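Section 4. Setting up and using the steam setting

Read Section 2 (Placing the cooktop) before you start. The steps below apply to the Girasent single-burner and double-burner countertop models. Where the two differ, the step says so.

4.1 Before first use

1. Wipe the glass surface with a damp cloth and dry it. Do not use scouring powder.

2. Place the cooktop on a level surface with the control panel facing you. Leave 4 inches of clear space behind the rear vent.

3. Plug the unit directly into a grounded wall outlet. Do not use an extension cord or a power strip.

4. Press and hold Power for two seconds. The display shows two dashes.

5. Fill a flat-bottomed pot with 2 inches of water and set it on the burner. Press Boil. The dashes change to a running timer.

6. Let the water boil for five minutes, then press Power. The fan keeps running for up to a minute after the display goes dark. Leave the plug in until it stops.

Note: A faint smell during the first boil is normal. If you smell it again on later uses, see Section 9.

4.2 Choosing a pot

The steam setting needs a pot with a magnetic base between 5 and 9 inches across. Hold a refrigerator magnet to the bottom of the pot. If it sticks firmly, the pot will work. If it slides or drops off, the display will show E2 and the burner will not heat.

Stacking steamers and baskets sit on top of the pot or on a rack inside it. They do not touch the burner and do not need to be magnetic. The basket should rest flat on the rim or the adapter ring with no gap you can see light through. The adapter ring is sold separately as part number 274.

CAUTION: Never put a bamboo, wood or plastic basket directly on the glass. The surface stays hot after the burner is off. 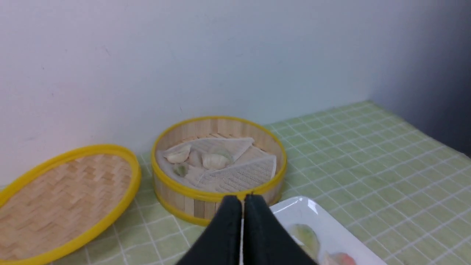
4.3 Steaming with the timer

1. Add water to the pot. The water line should be at least 1 inch below the bottom of the basket or rack.

2. Put the pot on the burner without the basket. Press Boil and wait for the tone.

3. Press Steam. The display shows 10, which is the starting time in minutes.

4. Press + or - to change the time. Each press changes it by one minute. Hold the key down to move in steps of five. The longest time is 60 minutes.

5. Put the basket in place, cover it, and press Start.

6. When the timer ends, the unit beeps three times and drops to Keep Warm. Press Power to turn it off.

Double-burner model: Press L or R before Step 2 to select a burner. Each burner has its own timer. If both are set to Steam, the right burner runs at a slightly lower level until the left one finishes.

CAUTION: Lift the lid away from you and keep your face and forearms back. Steam can burn skin faster than hot water does.

Note: For times longer than 25 minutes, check the water at the halfway point. Add hot water from a kettle. Cold water stops the steam, and the timer does not adjust for it.

4.4 Suggested times

Times start when the basket goes on over boiling water.

Broccoli florets: 5 to 6 minutes
Green beans: 6 to 8 minutes
Carrots, sliced: 8 to 10 minutes
Small potatoes, whole: 20 to 25 minutes
Fish fillet, 1 inch thick: 8 to 10 minutes

For packaged foods, follow the time on the package. Fish should reach 145 degrees F in the thickest part. Add two minutes if you are using a second tier, and swap the tiers halfway through.

4.5 If the unit stops during steaming

E1: No pot found. Center the pot on the ring marking and press Start again.

E2: Wrong type of pot. See 4.2.

E5: The pot has boiled dry. Press Power and let everything cool for 20 minutes before adding water. Do not pour water into a hot, empty pot.

E7: The vent is blocked. Move the unit away from the wall or curtain and check the underside for lint.

If the same code comes back three times, unplug the unit and contact the Sunville service desk, extension 221. Have the serial number ready. It is printed on the label under the cooktop, next to the power cord.

Continue to Section 5 for Simmer and Keep Warm.

Section 4 revised Jun 26, 2026. Text: Sabina Holub. Technical check: Tarmo Liepiņa.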